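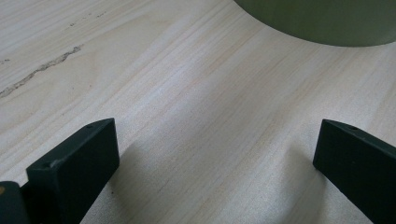 View from the hand-held gripper, fingers open over a pale wood-grain surface, a green object at upper right.

Most of the argument about demonstration data is about how much of it there is. I think the more useful argument is about where an episode starts and stops.

At Gurnance we collect with hand-held grippers and a camera on the tool. Our July set for the Dedemby tasks came to 417 episodes. The operators' guide said to begin recording when the gripper was ready to close on the object, and the early files obey it. They are short, tidy and nearly all grasp. A policy trained on them closes well when it begins close to the target. Started farther back, it drifts, and the drift compounds, for the plain reason that the training set holds very little approach.

Shuzhen Qiu, who wrote the second version of the guide, moved the start point back. Recording now begins with the fingers open and the target well off center or only partly in view. Reviewers objected that such frames carry no information. I disagree. A frame of bare surface with part of an object in one corner is exactly what the policy has to act on first, and the action paired with it is the one we were missing.

The cost is real. Longer episodes mean more storage, slower review and more hesitation in the data. Operators pause, and a model will copy a pause as readily as a reach. We trim any stretch over 2 seconds with no tool motion, which is a crude rule. It also removes a few pauses that were deliberate, such as waiting for an object to stop rocking. I would still take that loss over cutting the approach.

The same goes for surfaces. Grain, cracks and soft shadows under the fingers are often treated as noise to be cleaned away with a plain mat. The Zaidi bench used a mat for its first 300 episodes, and the resulting policy was poor on any other table. The Usbridge bench changes surface every 20 episodes - a nuisance to schedule, and in my view the better use of an operator's hour.

Trimming thresholds should be published with the data. Ours are in the guide, on the page after the calibration steps.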